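Let People Eat Leftovers for Breakfast

I had cold lentil stew at seven in the morning last week and my neighbor Tamsin Prendergast, who had come by to return a cake tin, looked at me like I was eating the cat's dinner. "For breakfast?" she said. Yes, Tamsin, for breakfast! It was delicious, it was already made, and it cost me maybe fifty cents.

I don't know who decided that mornings belong to sweet things. Go down the cereal aisle at our supermarket here in Bunduvton and you'll find 80 boxes of what is basically dessert (I counted once while waiting for my sister to get off the phone). Nobody bats an eye at a chocolate muffin at 8 a.m. But bring a chicken leg to the table and suddenly you're the weird one.

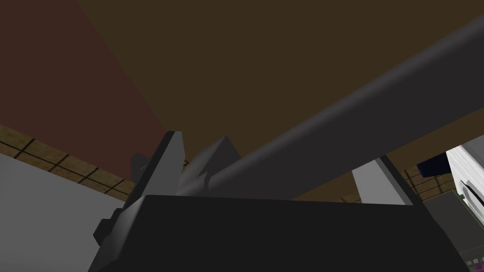
My friend Viorica Ivanov grew up with soup in the morning, real soup, with beans and a big spoon of sour cream on top. She says she was never hungry before lunch until she moved here and started having toast like everybody else at her office. By ten she was raiding the vending machine. She's back on soup now and she brings it to work in a jar, and if people want to make faces they can make faces.

And then there's the waste. I used to throw out so much food, mostly because dinner leftovers had exactly one chance, which was the next day's lunch, and if somebody bought me a sandwich instead, that was the end of the rice. Now they get 2 chances. I'm not going to pretend I've saved a fortune, but my trash bag is a lot lighter and I've stopped finding mystery tubs behind the milk.

Haris Naqvi, who I've been arguing with about food since college, says breakfast should be gentle and that curry before nine is an assault. Fine, Haris. Have your yogurt. I'm not coming to your house with a ladle! All I'm asking is that you quit sighing at mine. He did admit that cold pizza is allowed, and I'd love to hear how cold pizza is gentle.

I'll give the other side one thing: smell. Reheated fish at dawn in a small apartment is rude, and I've done it, and I've apologized to my husband for it. Same goes for anything heavy on the garlic if you've got a bus to catch.

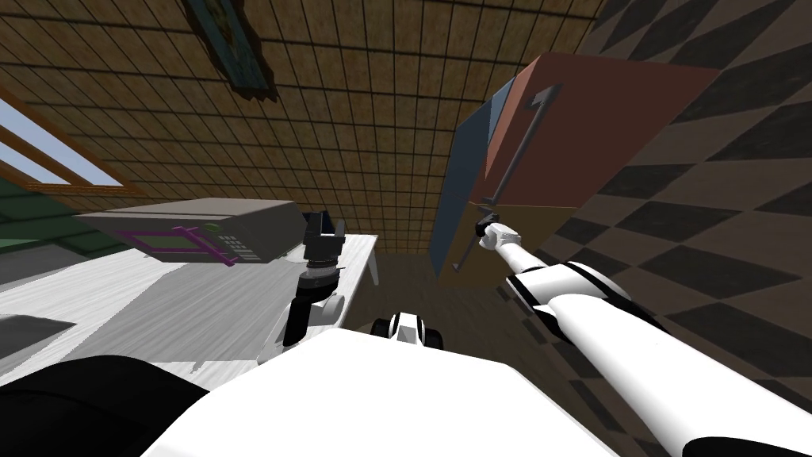 What I'd Start With

If you're nervous, start with potatoes. Fry up last night's with an egg and you'd pay good money for that at a diner. Then try rice, with a bit of soy sauce and whatever vegetables are left. After that you're ready for stew, and you can come sit by me.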